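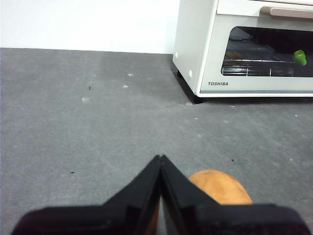 A potato on the grey tabletop at Sirkley.

I went to the Sirkley open day expecting to be sold something, and the flyer did promise "the kitchen of tomorrow". Tomorrow has a very plain table in it. Corina Moser, who was showing our group of 11 round, talked for a good while about cooking for one or two people in a small flat. I'd have liked to smell some cooking.

The little oven got most of the attention. It's the sort my aunt kept in her caravan, white, with two knobs and a wire rack, and I'm not convinced it needs an open day.
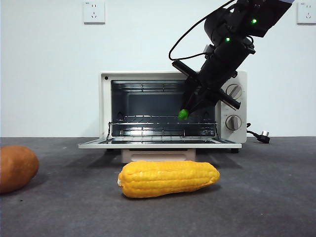

The toaster oven with its door down, corn in front.

I asked how long a whole ear of corn takes in one of these and was told "it depends". On what? Benoît Lemaire, who had come over from Gisance for the day, reckoned about 8 minutes a side, which I don't believe for a second. Mine takes far longer at home, in a proper oven.

The talk upstairs was better – Faustine Masson on storing root vegetables, with no slides. Coffee was two euros and weak. They're doing another one in June and I haven't put my name down.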